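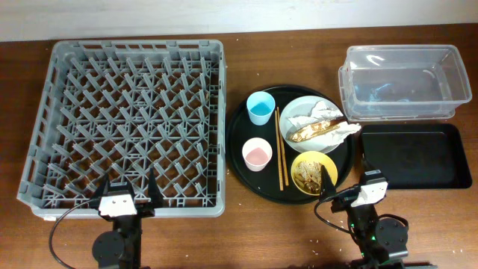 Tray Return and Clearing Station – Minutes of Working Meeting

Thursday, September 1, 2022
Minutes taken by Maeve Hayes

Home Meetings Facilities Documents Contact

Present: Muireann Buckley (chair), Kathleen Ó Briain, Ciarán Quinlan, Maeve Hayes
Apologies: Delia Anghel

1. Previous minutes
Accepted with one correction. The trial room is at Laltirine, not Jellell.

2. Table layout
CQ presented the layout. The gray dish rack stands on the left of the table, the round black serving tray in the center, and the clear container at the back on the right with the black rectangular tray in front of it. KÓB asked whether the rack could move to the right. CQ replied that the route to the sink is on the left and the rack would then have to be carried across the table. Layout retained.
MB noted that the rack has an open lattice base and will drip onto the wood. A mat is to go under it before the next trial. The mat must not cover the strip of table in front of the serving tray.

3. Test load
The meeting agreed that the standard load is a used meal: two cups with liquid left in them, a pair of chopsticks, a white plate with paper wrappers and a partly eaten fried item, and a yellow bowl with food scraps. KÓB proposed dropping the liquids to save cleanup. Not agreed – drinks are left on most returned trays at Phelan. Blue and pink liquids stay in use so that spills can be told apart.

4. Clearing order
Draft order, for trial:
– Wrappers and food off the plate.
– Bowl scraped.
– Cups emptied at the sink, carried one at a time.
– Chopsticks lifted as a pair.
– Plate, bowl and cups into the rack, then the serving tray wiped.
MH asked where the chopsticks go, as they may slip through the openings in the rack. CQ to test. Until then they go on the rectangular tray.

5. Waste
The clear container was discussed as the place for wrappers. MB prefers it for paper only, with food scraps going to the kitchen bin. KÓB pointed out that wrappers from fried food are greasy and should be treated as food waste. Left open.

6. Purchasing
Clokex quoted 2260 for 50 racks, with delivery of 300 on top. MB considers the delivery charge high. DA to ask for a price on 13 racks, enough for the Laltirine rooms only.

7. Actions
CQ – mat; chopstick test in the rack
KÓB – written note on greasy paper
DA – revised quote from Clokex
MH – circulate the clearing order

8. Next meeting
October, Laltirine, date to be set by MB.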